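# Auxiliary constable

An **auxiliary constable** is a part-time officer who helps a regular police force and who has only a part of its powers. The office exists, under different names, in many countries. This article describes it mainly as it is known in the district of Skanus, where the law on auxiliary constables is older than the law on the regular police.

## Origin

The first auxiliaries of Skanus were night watchmen paid by the market towns. Each town made its own rules, and a watchman from Guton had no authority once he crossed the bridge into Hamann. Complaints about this came mostly from merchants, who lost goods on the road between the two towns and could not find out which watch was responsible. A common register was opened later, and the watchmen of both towns took the same oath from then on. The register had 1,164 names when it was closed and replaced by the present one.

The word "constable" was not used in the early papers. It came in with the first printed manual, whose author had taken it from a foreign text, and it stayed although the regular police of the district never used it for their own ranks.

## Appointment and training

A candidate must live in the district, must be of full age and must not have been convicted of a violent offense. Employees of a court or a prison cannot be appointed. The candidate applies to the police station of the town, and the station commander decides after an interview.

Training takes 200 hours. The greater part is given in the evening at the school in Tosola, and the rest is done on patrol together with a regular officer. The subjects are criminal law, first aid, traffic control, report writing and the use of force. Report writing was added after the district court had refused several cases in which the notes of the auxiliary could not be read or did not agree with those of the regular officer.

An appointment is valid for 12 months and can be renewed. For renewal, the auxiliary has to pass the test on the use of force again, but the other tests are not repeated.

## Powers

Auxiliary constables on duty may direct traffic, ask a person for his or her name, close a street for a public event and hold a person who is caught in the act of a crime until a regular officer arrives. They may not search a home. They may search a person only for weapons, and only if a regular officer has given the order.

Off duty, an auxiliary has the same rights as any other resident. This rule has caused difficulty in practice, for example when an auxiliary in Hamann stopped a fight while he was walking home in his uniform jacket. The court held that the jacket did not put him on duty, and the record of the arrest was changed to an arrest by a private person. 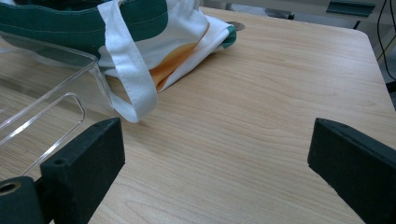
Can an auxiliary constable carry a firearm?

In Skanus an auxiliary may carry one only during a joint patrol, and only after completing a separate course, which is not part of the basic training. The weapon belongs to the station and is returned at the end of the shift.

## Complaints

A complaint against an auxiliary is made to the same office as a complaint against a regular officer. The station commander can suspend the auxiliary at once, but a dismissal needs a written decision, and the auxiliary must be heard before it is made. Dismissed auxiliaries cannot apply again in any town of the district.

Critics of the system have pointed out that the office does not publish complaints against auxiliaries separately. For this reason it is difficult to compare their conduct with that of the regular police.

## Equipment and dress

The uniform is gray, with a badge on the left sleeve that shows the number of the station. Guton used a white armband in place of the uniform for a long time and still issues it for parades. Section 13 of the service rules forbids any private equipment on the belt, including flashlights.

## See also

- Night watch
- Citizen's arrest
- Special police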